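Nigatu desk swap fills up for spring

April 16, 2022 -- The spring desk swap at the Nigatu reading rooms has filled all 95 of its places, and Encarnación Herrero, who looks after the sign-up sheet, could not be more pleased. Folks bring in the pens, sticky notes and organizers they no longer need and go home with something they do.
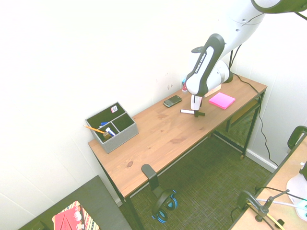
Last April the swap drew 10 fewer people, and even then the markers and glue sticks went quickly, so Herrero is asking everyone to look through their drawers one more time before they come. Pencils are always welcome, long or short, and so are fabric organizers with a bit of life left in them -- those tend to find a new home before the coffee is poured. Old cell phones can be dropped off too, at the table run by Vasilis Trajkovski, with chargers if you still have them.

Doors open at 10 and the coffee is free.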